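Notebook, 4/1/22

Reader app sync, second round. Big step forward today! Banix build 64 finally keeps my place when I hop from the phone to the tablet, and it does it fast. I loaded the Wróbel test library on both (196 books, mostly public domain, a few scanned PDFs that I fully expect to cause trouble) and read a chapter on each in turn. Page position came across every time. Highlights too, even the ones that run over a page break, which had been broken since February.

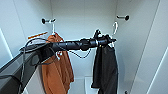
Night mode is the part I keep going back to. Flor Montoya redid the whole palette for Pikon, our little theme file, and it's so much easier on the eyes – I read 80 pages on the phone with the lights off and never wanted to turn it down. The old one was pure black on everything, and buttons vanished into the background. What I'd love next is a light theme near the pale gray-white of those wardrobe panels, with the black of the garment for the text. Soft page, strong letters. Going to mock it up at 12 point first.

Still open: the Zullau dictionary pop-up covers the line you tapped if it's near the bottom of the screen. Notes typed offline sync fine but lose their line breaks. Flor, can you check whether that's the export or the phone side? I left both test accounts logged in.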